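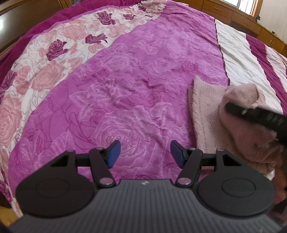 The bed that wears the roses

Ebbe Myklebust has been making up beds for 14 years, first in a guest house at Skanell and now in her own home in Maston, and she still gets excited about a good bedspread. So do I, as it happens! We spent most of an April morning talking about nothing else, and I came away wanting to strip every plain grey cover out of my house.

Her current favourite is all purple, pink and white, laid out in long bands. The roses are the thing. On the purple they are printed tone on tone, pale lilac and darker magenta, so you notice the colour first and the petals a bit later. Then comes a white floral band, and there the flowers really let go – deep burgundy ones next to soft pink, with thin grey outlines in between.

"People are frightened of pattern on a bed," Ebbe says. "They'll put it on a cushion, then they stop. But a bed is the biggest flat thing you own. Use it!"

She paid 423 kroner for hers at the Solberg market and carried it home on the bus, bundled up in her arms with the corners trailing. She doesn't iron it. A few wrinkles catch the light nicely, she thinks, and I agree with her.

What goes on top matters just as much. Ebbe likes one knitted piece in a quiet colour, and dusty pink is hard to beat with magenta. It picks up the paler flowers without joining in the argument, and the soft, slightly fuzzy texture is lovely beside smooth printed fabric. Fold it if you're feeling neat, or let it bunch up a little (my own preference, and much quicker before work).

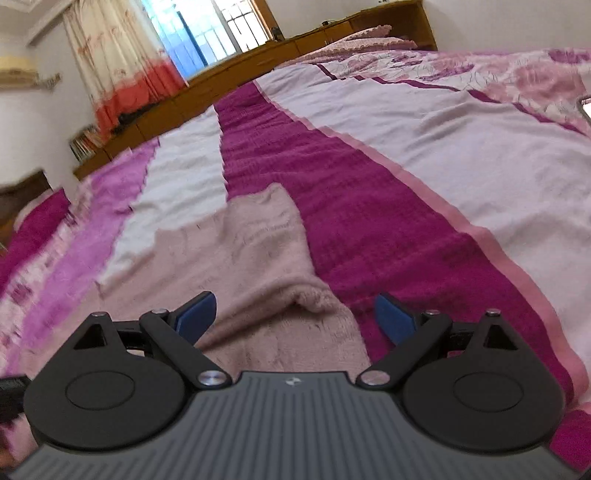

Trying it at home

Start with the spread and pick one colour out of it, preferably one that only turns up in small amounts. Funmilayo Nwachukwu, who runs the textile stall at Stellness, tells her customers to bring a corner of the bedspread along when they shop for knits. Pinks are terrible to remember. You'll swear yours is peachy, and then you get home and it's nearly lilac.

Keep the knit to one side of the bed so the pattern has room, and leave the pillows plain for a week or two before you decide whether they need anything.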